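Feb 13, 2019. Glue line trials, hide glue vs. fish glue, maple on maple.

Second batch of lap joints out of the clamps after 20 hours. Stock is the Clundley maple, planed the same morning, no sanding. Open time was the problem last round, so the hide glue got 9 percent urea by dry weight. It gelled later and squeezed out evenly along the whole lap. Fish glue used as supplied by Tustum, unthinned.
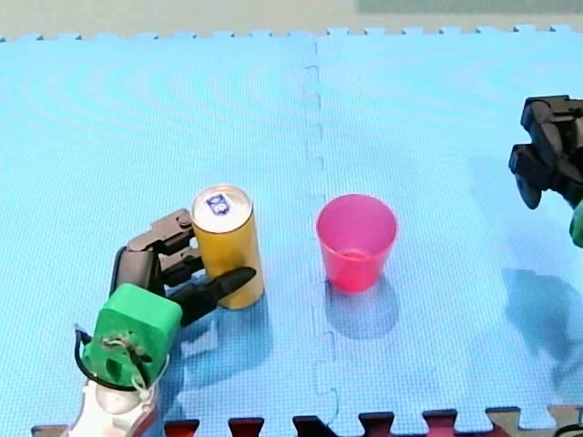
Clamp pressure was kept the same for both sets. Lorena set the torque wrench and I checked every third clamp. One fish glue joint slipped sideways under load and is marked S. It stays out of the averages.

Broke 17 joints on the Zarholm tester. Hide glue failures were mostly in the wood, with long torn fibers. Fish glue was mixed: wood failure at the ends, clean glue failure in the middle of the lap. Abelardo thinks the middle was starved. I think it had not finished drying, and the smell on the broken faces fits that. Will leave the next fish glue set clamped for 50 hours and compare.

Humidity in the glue room drifted up after lunch. Logger needs a new battery. The July series had the same fault, so treat those readings with care.

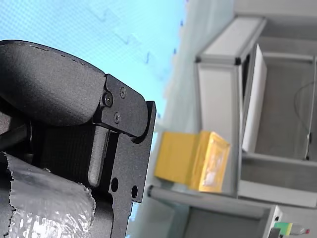
Simin asked: does the urea weaken the hide glue joint?
At this dose the break loads sit within the scatter of the plain batch from last round. Higher doses not tested.

To do: order more 192 gram glue, re-flatten the lap jig, ask Octavio for the offcuts from the Zapata job.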